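Badge scanners refusing valid tickets, hall 2 entrance
Trundside ticketing desk, troubleshooting log
4 min read

Status: closed, reopened, closed

Reported by Hilkka Niskanen, visitor services, Friday, 8:40 a.m.

The Velter scanners at the hall 2 doors are turning away people who bought the combined ticket for the bike fair and the outdoor gear fair. Red light, sad beep, message "ALREADY ADMITTED." They have not already been admitted. They are standing in front of me with helmets on. Hall 1 is fine.

8:52, Tibor Pálfi

Took a combined ticket to hall 1 myself. Green light. Walked it over to hall 2. Red light. Went back to hall 1 and it was red there too, so I have now locked a spare-wheel dealer out of both fairs. Apologized to him. Gave him a paper wristband and my coffee voucher.

9:05, Tibor Pálfi

Things tried so far:
- Restarted the scanners. They came back up and said no faster.
- Swapped a hall 1 scanner with a hall 2 scanner. The fault stayed at the hall 2 door, so the hardware is cleared of all charges.
- Checked the clocks. All the same to the second.
- Asked the organizer's office if anything had changed overnight. Was told "nothing," in the tone that means something.

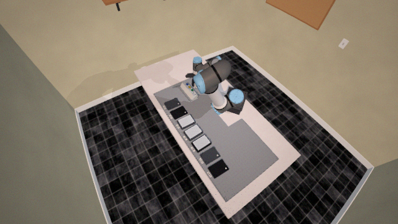

9:20, Obsa Admasu

Pulled the door list from Dramani, the ticket system. We sold 1396 combined tickets in advance. The scanners have 1394 of them, which is a separate problem and I am refusing to look at it until this one is done. Every combined ticket in the list is marked "single entry." They were "one per hall" when I went home last night.

9:31, Hilkka Niskanen

Line at hall 2 is now past the folding-bike stand. The folding-bike people are delighted and are giving demonstrations to a captive audience. Everybody else is less delighted. Can I just let people in?

9:33, Tibor Pálfi

Yes. Look at the ticket, look at the person, nod. Keep a tally on paper for the fire count.

9:58, Obsa Admasu

Found it. The nightly import adds the press passes, and press passes are single entry until the holder signs in at the media desk. Last night's file had 53 of them with the product code column left blank. Dramani does not like a blank, so it filled in the code from the row above, which was the combined ticket, and then helpfully applied the press rule to everything with that code. There is a setting called "Fill gaps from previous row." It was on. I would like to meet whoever thought it should be on.

10:10, Obsa Admasu

Setting off. Combined ticket put back to one entry per hall. Pushed the new list to all doors. Tibor's dealer has been reset by hand.

10:14, Hilkka Niskanen

Green lights at hall 2. Tally stands at 400 let in by nodding. One of them had a ticket for a cat show, but he seemed keen.

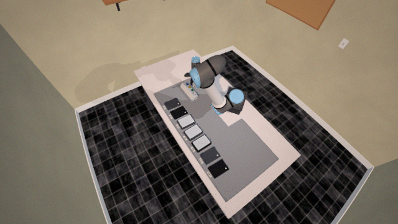
10:30, Tibor Pálfi

Closing. The people who came in on a nod have no scan for hall 2, so if they step out for lunch and come back they'll get in normally. The visitor report for this morning will be short, and the paper tally should be added before anyone quotes it to exhibitors.

1:15 p.m., Hilkka Niskanen

Reopening — two visitors with combined tickets get "UNKNOWN TICKET" at either door. They are polite about it, but there are two of them and they have found each other.

1:22, Obsa Admasu

Those would be my missing two. Both bought through the Trarnis hotel package and both have an apostrophe in the last name. The export drops the row. Added by hand. Have asked Trarnis to fix the export and received a ticket number in reply, so now we each have one.

1:40, Tibor Pálfi

Closed again. For tomorrow: run one combined ticket through both halls at 7:30, before the doors open, using a ticket that doesn't belong to a paying customer.

Comments (3)

Gebremedhin Birhane
We had the same blank column trouble at the August show and fixed it by typing a zero in every empty cell. Took most of an evening. I didn't know there was a setting. I am going for a walk.

Tsehay Lemma
Media desk here. The code column was blank because the form we were sent doesn't have one. Can somebody send the new form?

Obsa Admasu
@Tsehay sent. It has the column. Please also ignore the second attachment, that's the old form.

Trundside ticketing desk, ground floor, behind the cloakroom | Contact | © Trundside | Back to top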